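How I Swap Winter and Summer Clothes in a Small Apartment

Our place is 825 square feet with one real closet, and two grown adults share it, so half of what we own has to be out of sight at any given moment. For years I did the swap in a panic on the first warm morning of spring, pulling sweaters out by the armful and shoving them under the bed, and then in October I'd find everything creased and smelling like old carpet. I've gotten a lot better at it! It takes me an afternoon now, with a long coffee break in the middle.

What you need

A clear bed
Lidded bins or zip bags that fit under it (mine are the low Pivholm ones, measure your gap first)
Cotton pillowcases, old ones are fine
Masking tape and a marker
A bag for donations and a bag for things that need mending

Step 1: Wash everything that's going away

Yes, everything, even the shirt you wore for one hour at that dinner. Sweat and deodorant marks don't show much when you put a shirt away and then in six months they've turned yellow, and good luck after that. I start washing two or three days ahead because our dryer is tiny and I hate having damp jeans on every door handle. Coats and anything with a fussy label go to Setiawan, the cleaners down the block, and I drop those off first so they're back by the time I'm ready to pack.

Skip the fabric softener for this load. And let things get bone dry. If a waistband feels even a little cool when you press it against your cheek, hang it up overnight.

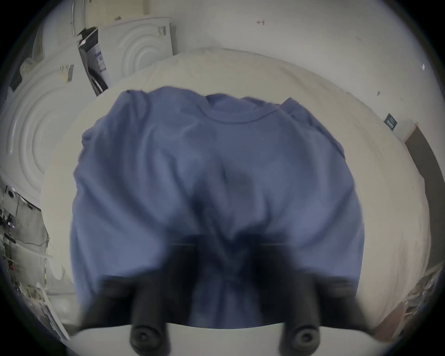 Gayan Hettiarachchi: I'd add turning the T-shirts inside out before they go in the wash. I used to do the wash first and the sorting after, like you, and I kept washing stuff I then gave away. Now I pull the donations out first and wash those on their own. Saves me a load every time.

Good point, and I've gone back and forth on it. I like to sort with clean clothes in my hands (I'm kinder to a shirt when it smells nice, which is maybe the problem). If you're ruthless, sort first.

Step 2: Do one category at a time

Don't empty the whole closet. I know every organizing show does it, and it makes for great television, but at four in the afternoon you will be sitting on the floor next to a mountain and you'll want to order pizza and cry. Pick T-shirts. Finish T-shirts. Then sweaters, then pants, and leave underwear and socks alone completely, they live in the drawer all year.

For each thing I ask myself whether I wore it this past season. If I did, it stays. If I didn't, I try it on right then. Anything that pinches, rides up or makes me sigh goes in the donation bag. The sentimental stuff gets its own pillowcase and I'm allowed one pillowcase, full stop. Mine has a college sweatshirt and my grandmother's cardigan in it, plus a scarf I can't explain.
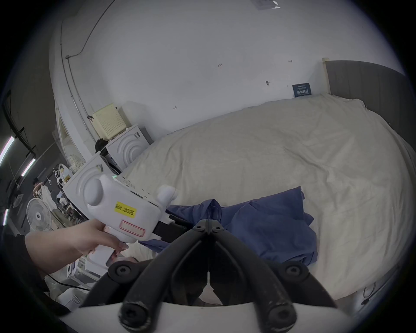
One reader wrote to me that she can't do the trying-on part alone, and that she and her sister do it over a video call and each get to veto nine things. She swears it goes twice as fast. I tried it with my cousin and we talked for two hours and packed one bin, so your mileage may vary, but it was a lovely two hours.

Step 3: Fold for the bin you have

Knits get folded flat, never hung, with the heaviest at the bottom. I fold sweaters in thirds lengthwise and then in half. T-shirts I roll, loosely, because a tight roll puts a hard crease across the chest that takes forever to iron out. Jeans can go anywhere, jeans don't care.

Fleece and felted things shed on everything around them, so each one goes inside a pillowcase before it goes in the bin. Same with anything dark that's going to sit against something white. Ask me about the pink blouse sometime.

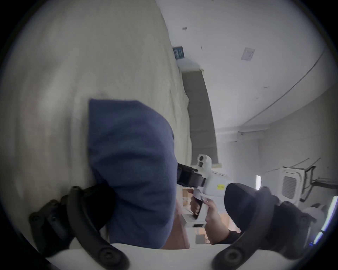
Don't use the vacuum bags for wool or down. They're great for a spare comforter, but my one good puffer came out of there flat as a placemat and it never really fluffed back up. Give the bulky things the biggest bin and leave a bit of room at the top. If the lid needs a knee on it, take something out.

Step 4: Label it like a stranger will be looking

I used to write "winter" on every bin. Very helpful, past me! Now I put a strip of masking tape on the short end, the one that faces out from under the bed, and I write what's in there and whose it is. "Sweaters, thick, mine." "Gloves and hats, both." I tried an app called Furkari for one season, with a list for every bin, and I stopped updating it by January. Tape is fine.
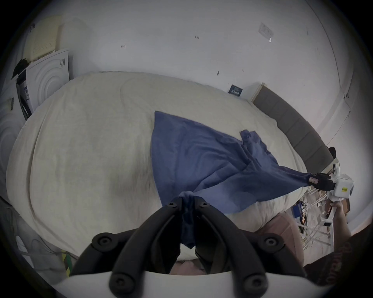
Cedar blocks go in last, one per bin, with a quick rub of sandpaper if they've lost their smell. Keep them off the fabric itself, I tuck mine in an old sock.

Step 5: Hang up the new season and leave it messy for a day

Take the summer things out, shake them, and hang them with some space in between. They'll smell a bit of bin for a while, so I open the window. Most wrinkles drop out overnight and I only iron what's left.

The donation bag goes by the front door that same evening, or in the trunk of the car if you've got one. Mine once sat in the hallway until August.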